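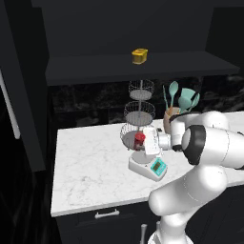
Guten Abend zusammen, schön, dass ihr da seid! (Kurz warten, bis alle sitzen. Wasser hinstellen.) Ich rede heute 30 Minuten über Inschriften auf Grabsteinen, die man nicht mehr lesen kann, und was man da machen kann, ohne gleich einen neuen Stein zu kaufen. Ich komme aus der Werkstatt, ich bin Schriftmetz und kein Redner, also unterbrecht mich ruhig. Fangen wir mit dem Material an, daran hängt nämlich fast alles. Weißer Marmor mit so feiner grauer Aderung wie bei der Arbeitsplatte auf dem Bild ist in der Küche wunderbar, draußen auf dem Friedhof aber ein Sensibelchen: Regen macht die Oberfläche mit den Jahren rau und körnig, und irgendwann sind die feinen Striche in den Buchstaben einfach weg. Die dicken bleiben länger stehen. Darum liest man auf alten Steinen oft nur noch ein halbes N.

(Frage ins Publikum: Wer hat zu Hause in der Familie einen hellen Stein? Handzeichen.)

Bei Granit ist es umgekehrt. Der Stein hält, die Farbe in den Buchstaben geht. Ich sage immer: erst mal mit klarem Wasser und einer weichen Wurzelbürste drüber, trocknen lassen, am nächsten Tag wieder hingehen und bei schräger Sonne schauen. So um 8 Uhr morgens ist das Licht toll! Ganz oft ist die Schrift noch vollständig da und bloß zugewachsen. Bitte keinen Hochdruckreiniger und keinen Essig, auf Marmor schon gar nicht. Da schäumt es, und was da schäumt, ist der Stein.
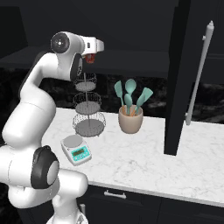
Küchentheke mit weißem Roboterarm, am Greifer ein kleines rotes Teil.

So, jetzt zum Nachlegen. Nachlegen heißt, die vorhandene Vertiefung bekommt neue Farbe, und zwar von Hand, mit einem Schlepper (Pinsel herumgeben, den alten mit dem Klebeband, der darf auch runterfallen). In Onutham hatte ich einen Stein mit 200 Buchstaben, eine richtig lange Inschrift, der ganze Lebenslauf eines Müllers samt Bibelvers. Daran habe ich viel zu lange gesessen und am Abend konnte ich kein E mehr sehen. Schön war es trotzdem.

Was ihr vorher klären solltet: Ist die Kerbe noch tief genug? Einfacher Test mit dem Fingernagel. Bleibt er hängen, reicht Farbe. Rutscht er drüber, muss nachgehauen werden, und dann reden wir über ganz andere Beträge. Für einen normalen Familienstein habe ich zuletzt 800 Euro fürs Nachhauen und Auslegen angeboten, ohne Anfahrt. (Nicht zu lange bei den Preisen bleiben, sonst kommt die Diskussion vom letzten Mal.)

Zur Farbe selbst: Ich nehme meistens Kikside in Anthrazit, zwei dünne Schichten, dazwischen über Nacht warten. Gold geht auch, aber Blattgold ist eine eigene Abteilung, und Goldbronze wird draußen braun. Wenn jemand unbedingt Bronze will, zeige ich ihm vorher ein altes Muster. Danach wollen die meisten dann doch Anthrazit.

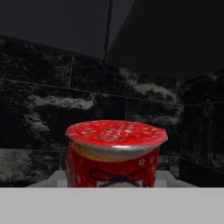

Onmont, im Dezember

Den Abschnitt lese ich aus meinem Werkstattheft vor, ungekürzt, der ist zu schön:

»Grab 1172, obere Reihe. Kalt, aber trocken. Efeu gestern abgenommen, Haftwurzeln sitzen noch in der Jahreszahl. Mit Holzspachtel gelöst, keine Drahtbürste. Geburtsjahr lesbar, Sterbejahr fraglich, drei oder acht. Im Friedhofsregister nachgefragt: acht. Schrift ist eine handgehauene Antiqua, das R mit einem sehr langen Bein. Durchreibung gemacht, zwei Blätter. Farbe erst im Frühjahr, bei diesen Temperaturen bindet nichts ab.«

(Durchreibung hochhalten.) Daran sieht man schon das Wichtigste: immer erst dokumentieren, dann anfassen! Papier auflegen, mit Wachskreide drüber, fertig. Wenn eine Zahl unklar ist, bitte nicht raten. Ich habe einmal geraten, ganz am Anfang bei Spanos, und durfte den Stein auf eigene Kosten neu schleifen.
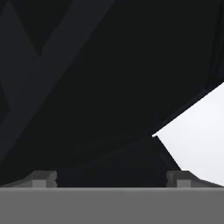
Was ihr selbst machen könnt und was nicht

Waschen, Moos ablesen, Durchreibung: könnt ihr alles selbst. Farbe geht auch, wenn die Hand ruhig ist und ihr auf einem Reststück geübt habt. Nachhauen bitte lassen. Vorher immer bei der Friedhofsverwaltung anrufen, manche wollen schon für neue Farbe einen Zettel sehen.

(Falls noch Zeit ist: die Geschichte mit dem verkehrten S. Sonst gleich Fragen.) Reststücke und Kreide liegen hinten auf dem Tisch, probiert es aus, ich bin noch bis 21 Uhr da.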